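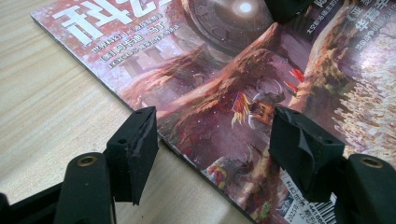

旧杂志的整理、除尘与存放

家里的旧杂志攒到一定数量,就会遇到三件事:发黄、受潮、找不到。本文写的是家庭条件下的做法,不需要专业设备,适合平装、胶订或骑马钉的期刊,科幻、文学、画报类都可以照做。善本、线装书和已经长满霉的东西不在此列,请交给懂行的人处理。

我自己手头有293本,大部分是科幻期刊,从学生时代买到现在,搬过四次家。下面的步骤改过几遍,目前一直这样用。

一、准备材料

软毛刷一把,宽四五厘米,羊毛或者化妆刷都行。
干净棉布两块。
无酸纸或无酸隔板若干。
自封袋,材质选聚丙烯(PP)或聚酯(PET),不要用聚氯乙烯(PVC),后者时间长了会发黏,粘在封面上。
带盖的纸箱或塑料收纳箱。
湿度计一个。
铅笔、标签纸。

普通复印纸也能临时垫一垫,但别指望用十年。

二、先分类,再动手

把杂志全部搬出来,按刊名分堆,再按年份和期号排。不要边擦边分,容易漏。分堆的时候顺手挑出四种情况单独放:

1. 有霉点或霉味的;
2. 书脊开胶、掉页的;
3. 骑马钉生锈的;
4. 封面被胶带粘过的。

有霉的一定要隔离,装进袋子里封好,最后处理。其余的进入正常流程。

增刊和合订本的编号常常和正刊不连续,建议单独一堆。我以前把增刊插在正刊之间,后来每次对缺期都要重新数一遍,很费时间。

三、除尘

选干燥的天气,开窗,戴口罩。杂志平放,一手按住封面,另一手拿刷子从书脊往切口方向刷。三个切口都要刷,上切口积灰最多。刷切口时把书页捏紧,不然灰会进到里面去。

铜版纸封面可以用干棉布轻擦。有指纹的地方哈一口气再擦就够了,不要用酒精,更不要用湿巾。早年有些封面只是普通胶版纸,没有覆膜,擦一下就掉色,先在封底角落试。

内页不用逐页清理。从头到尾快速翻一遍,让空气进去,顺便看看有没有夹着的东西。旧书签、订阅单、发票,凡是想留的都拿出来另放,金属回形针要取掉。

四、压平

卷角和翘曲很常见,尤其是以前竖着放、又没放满一格的。做法是在杂志上下各垫一张无酸纸,再压木板,木板上放几本厚书,放两周。中间换一次纸。不要用熨斗。胶订的书脊受热会软,压出来是歪的。

每次压的数量不要超过十本,开本不同的分开压,大开本放下面。

五、小修补

掉下来的单页用白乳胶(PVA)粘回去。用牙签在页边涂很窄的一道,对齐后夹上蜡纸,合起来压一夜。胶宁少勿多。

透明胶带不要用。已经贴上去的老胶带如果没有翘边,留着别动,硬揭会连纸面一起带下来。

生锈的骑马钉可以取掉,用棉线从原来的孔穿过去打结。没有把握就只在钉子和纸之间垫一小片无酸纸,也能延缓锈迹扩散。 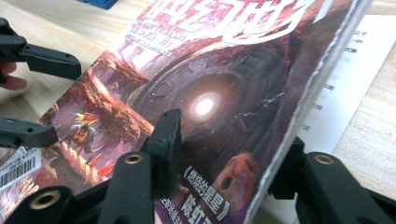 多萝塔·马利诺夫斯基读过这篇的初稿,来信说:我不赞成每本都装袋。我住的地方夏天很潮,装袋时里面要是带了潮气,就等于闷在里头,我有一批就是这么起斑的。现在我只给封面容易磨花的装袋,袋口也不封死,其他的直接进箱子,隔几个月翻一翻。另外,胶订的厚本我是平放,薄的才立着。

她说的有道理,下面这一节已经按她的意见改过。

六、装袋与装箱

装袋之前,杂志要在干燥的房间里摊放一天。袋子比开本每边大一厘米左右,太紧会把角顶弯。背后衬一张无酸隔板,袋口折进去即可,潮湿地区不要完全密封。

薄本立放,书脊朝同一个方向,松紧以能轻松抽出一本为准。太松会歪,太紧会磨封面。厚的胶订本平放,一摞不超过十五本,书脊左右交错,摞起来才平。

箱子不要直接放在地上,垫高十厘米。不要靠外墙,不要放在暖气旁边或阳台上。箱子装满以后很重,我一开始用的是大号箱,搬的时候底开了,后来全部换成小号的,每箱18本。

七、温湿度与光

湿度保持在百分之四十五到五十五之间比较合适,温度尽量稳定,忽高忽低比偏高一点更伤纸。梅雨季开除湿机,干燥剂也可以用,但要记得换,吸饱了不换没有用处。

日光会让红色和洋红色先褪掉,封面最后只剩蓝和黑。书架如果对着窗,至少挂一层帘子。

八、处理发霉的

在室外或阳台上操作,戴口罩和手套。先让霉干透,摊开放在阴凉通风处,不要晒。干了以后用软刷往外刷,刷完的刷子单独洗。霉斑的颜色去不掉,能停住就算成功。处理完的与其他杂志分开存放半年,没有复发再归队。

九、做目录

用表格软件就行。我的列是:刊名、年份、期号、品相、箱号、备注。品相分四档,自己看得懂就好,不必套用书商的标准。箱子外面贴标签,写箱号和起止期号,用铅笔写,以后调整方便。

缺期在表里也占一行,标成“缺”,出门逛旧书摊时打开手机就能查,不会买重。

十、多久检查一次

每年两次,我定在梅雨之后和十月。打开每个箱子,闻一下,抽两三本翻翻,看湿度计读数,记在箱盖内侧。有霉味就整箱拿出来摊开,当天处理。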